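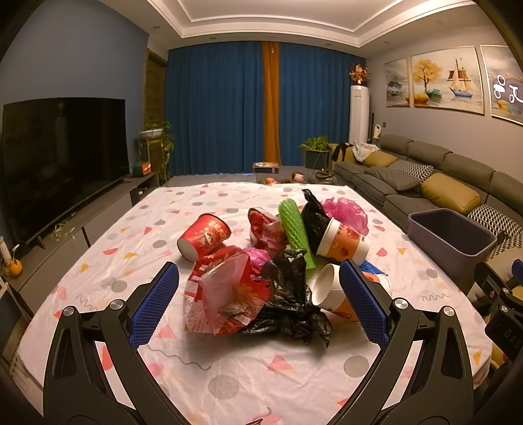 Cups, bags and a fruit net on the sheet, Vivel gripper in front.

I've had the Vivel hand-held gripper from Stindach for most of May now, so it's time to write something up. It's a two-finger tool you carry around yourself to record grasps, and the demos then go to whatever arm you train. I bought the kit with my own money.

Setup took 35 minutes, most of it spent on the mounting bracket. The screws are small and the manual skips a step. Charging is by cable only.

Trash pickup was my main test. I recorded 416 grasps over several evenings and kept a tally by type. Paper cups are easy. The blue pads have a texture to them and they hold a cup on its side without much squeezing. Foam fruit nets are fine too – they squash down and stay put.

Thin plastic bags are the weak spot. If the tips don't close on a real fold, the bag slides out. I did 30 tries on black bags alone and dropped far too many. Slowing down helped a bit.

My wrist starts to complain after 30 minutes, so I work in short runs. A lighter handle would be my first request.

Stindach also sells softer pads, which I haven't tried. The Ekinci gripper I used last year did better on bags but worse on cups, and its software was a pain. I'm keeping the Vivel. The softer pads are on order and should get here before Sunday.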